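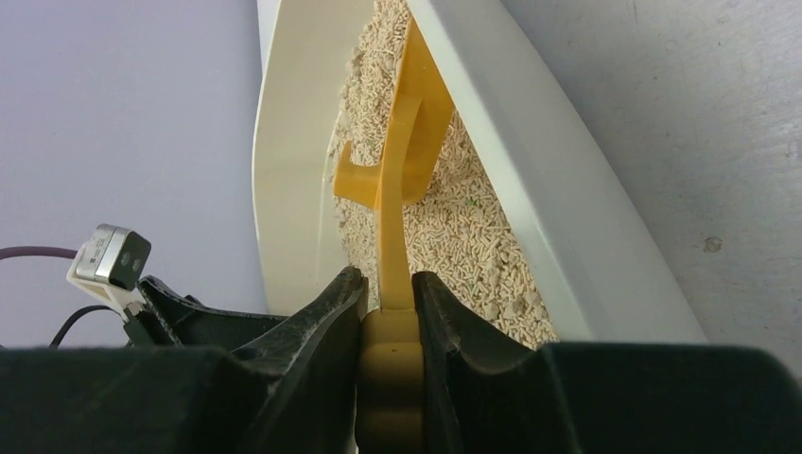 ## Can a robot arm scoop a litter tray yet, or am I dreaming?

**Posted by trodatside_tabby, in Home Help > Gadgets and Chores**

Hello all. I've got two elderly cats and a bad back, and the job I dread every morning is the litter. I use the pellet kind, the little pale cylinders made from plants, in a big white plastic tray. My nephew keeps telling me that robot arms can do "basically anything" now, and he has seen one holding an ordinary scoop. I don't want one of those enclosed revolving units, as my old boy was frightened silly by the one we borrowed and went behind the sofa instead (lovely). What I'd like to know is whether an arm could do the job in a normal tray with a normal scoop, and whether a person like me could have one before I'm too old to care. I'd also be glad of any tips for the meantime!

**bramble_and_co**

Oh, I do feel for you, I was in the same boat with my hip last May. I spent 18 years maintaining packing machines at Schumacher, so I can speak to the machine side at least, if not the cat side.

Holding the scoop is the easy bit. Two stiff fingers on a nice fat handle will grip all day long without getting tired. The trouble starts once the blade is in the litter. Pellets shift about and pile up against the sides, and the clumps are crumbly, so if you push too hard they fall to bits and you're chasing the pieces round the tray. You and I feel that through the handle and ease off without thinking. A machine has to be given some way of noticing, and then it has to know what to do about it. On the shop floor we got round this sort of thing by making everything the same every time: same box, same place, same angle. Your cats won't oblige.

Colour helps, mind you. Grey lumps in beige pellets are fairly easy for a camera to pick out, and a bright yellow scoop is easy to keep track of as well. If you're ever shopping for one of these things, ask to see it work in a tray that a cat has been at, and ask what happens when it tips a scoopful on the floor. I'd want to watch it do 50 scoops in a row before I parted with any money, and I'd still want a person in the house.

For the meantime, put the tray up on a low, sturdy bench if your cats can manage the step, and get a scoop with a longer handle. I paid 29 pounds for bench and scoop together at Binel and my back has been ever so much better for it.

**preltgate_pete**

no. get a long scoop

**mogsandmops**

I'm a bit more hopeful than the others! I think tidy, repeated jobs in one spot will come first, and a litter tray is at least always in the same corner. What I can't picture is the rest of it, the bagging up and topping up and wiping round the rim, which takes me longer than the scooping does. Do check your scoop's slots as well, as whole pellets get stuck in narrow ones and you end up lifting far more weight than you need to.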